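Search this site Search Advanced search

Returning to Work With Small Children at Home: A Conversation With Socorro Quispe

Dec 10, 2020

The Gesumeo Family Learning Center has offered support to parents and other caregivers since it opened its first room on Rundon Street. Its parent program now enrolls 106 families, most of them with at least one child under the age of five. In September the Center named Socorro Quispe as director of family programs, a post previously held by Octavio Marulanda. Ms. Quispe spoke with the Center's newsletter editor, Kevin Pacheco, regarding her priorities for the coming year and the questions she hears most often from parents.

Ms. Quispe came to the Center after 17 years as a preschool teacher and, later, as a supervisor of teachers. She described the change as smaller than it may appear.

"When you teach three-year-olds, you spend the first and last minutes of every day with their parents," she said. "They are holding a coat and a lunch bag, and they ask you something important on the way out the door. I wanted to have that conversation sitting down."

The question asked most often, she reported, concerns time. Parents who have gone back to work, or who work from a kitchen table, tell the staff that they do not play with their children enough. Ms. Quispe said she does not give families a daily number of minutes and does not intend to.

"I have seen families post a schedule on the refrigerator and feel bad about it by the second week. I would prefer that they look at what they already do. They cook, they fold clothes, they walk to the bus. A child can be part of all of that. Let her match the socks. Let him carry the bread."

She added that the Center's home visitors are asked to begin each visit by watching an ordinary activity and to hold their suggestions until the family has had a chance to speak.

On the subject of toys, Ms. Quispe was direct. The Center runs a lending shelf from which families may borrow up to 4 items at a time, and she has asked the staff to keep the selection plain. Blocks in simple shapes and colors are borrowed by families with children of very different ages, she said, and they come back in good condition.
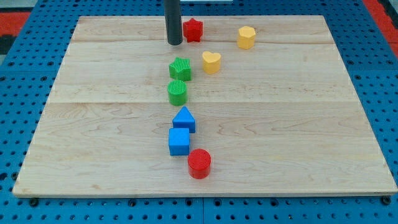 Language at Home

A large share of enrolled families speak a language other than English at home, and Ms. Quispe, who grew up speaking Spanish, regards this as a matter on which the Center should be clear.

"Parents ask me whether they should stop. A grandmother asked me that last month, very quietly, as if she had done something wrong. I told her to go on speaking to her grandson in the language she tells stories in. He will get English at school. He will get it from his cousins and from the television."

The Center's printed guides are now issued in Spanish and Thai as well as English. The Thai edition was prepared by Oranuch Ratanaporn, who joined the staff as a home visitor and took on the translation in addition to her caseload. Ms. Quispe credited Ms. Ratanaporn with improving the English text along the way. Several sentences could not be put into Thai until the authors had agreed on what they meant.

"She would come to my office with one line underlined," Ms. Quispe said. "Usually she was right, and we changed it in all three."

Story hour has continued by telephone and video this fall. Attendance has been uneven – the morning session is well used and the late afternoon session is not – and the schedule will be reviewed before spring. Families without a reliable connection may call in and listen, and the picture book is mailed to them ahead of time. Ms. Quispe said she had expected the telephone version to be a poor substitute, but that some children talk more on the phone than they did in the room.

Naming colors and shapes is a frequent request from parents who are thinking ahead to kindergarten. Ms. Quispe asks them to leave the flash cards in the drawer. A star or any other shape is easier to remember, in her view, when the child has something to do with it.

"Ask him to give you the red one. Then let him ask you, and get it wrong on purpose. He will correct you for as long as you let him." 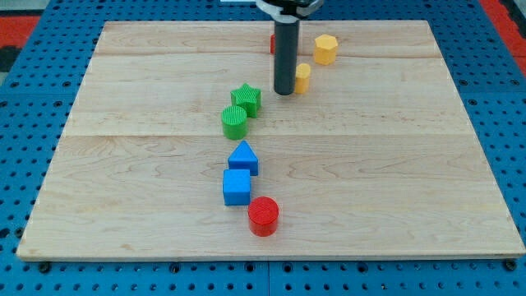 She was more cautious about kindergarten readiness in general. Families receive a good deal of advice on the subject, some of it contradictory, and she would like the Center to say less and listen more. The skills she mentions first are putting on a coat, asking for help, and waiting for a short time without an adult's attention. Letters come later on her list.

Asked about funding, Ms. Quispe said that the parent program would continue at its present size through next summer. A grant from the Zemix Fund pays for printing and postage, including the 800 activity packets mailed this year. The home visiting program is paid for separately. She hopes to add one visitor who speaks Spanish, and the position will be posted once the budget has been approved.

Mr. Marulanda remains with the Center as an adviser two mornings a week. Ms. Quispe said that she calls him on the other mornings too.

"He knows every family that has come through here, and which child is now in high school. I am still learning where the keys are."

Parents who wish to enroll, or to change the language in which they receive the guides, should speak with their home visitor or call the front office during regular hours. The office will be closed for the last week of the month. Items borrowed from the lending shelf may be kept until it reopens.

Related items

Aníbal Espinoza on Fathers' Evenings at the Center
How to Borrow From the Lending Shelf
Story Hour by Telephone: Winter Schedule
Parent Guides in Spanish and Thai
A Note of Thanks to Octavio Marulanda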